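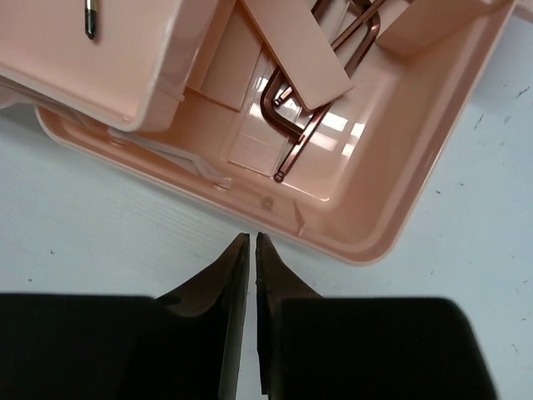
How to Speak at a Jenddale School Board Meeting

Updated April 14, 2020

Anyone who lives in the Jenddale district can speak at a regular board meeting. You do not need to have a child in school. Meetings are held by video until further notice, so the steps have changed a little from the ones we posted in March.

1. Find the agenda. It goes up on the district website under Board, then Meetings. Write down the number of the item you want to talk about. If your topic is not listed, sign up for general comment.

2. Fill out the speaker form. You will need your full name, your street address and the item number. The form closes at noon on the day of the meeting.

3. Watch for an email from the board clerk, Celina Chmielewska. It has the link and your place in line. Check your spam folder if you have not heard by 3 p.m.

4. Write out what you want to say. Each speaker gets two minutes. Read it aloud with a timer and cut what does not fit.

5. Join 15 minutes early and stay muted until your name is called. Give your name and item number first. Board members usually do not answer questions during comment.

If you would rather write, email the clerk by the same deadline. Letters can be up to 4,000 characters long and are added to the public record.

To ask for an interpreter, contact Igor Cieślak in the family services office at extension 41. Please call two days ahead.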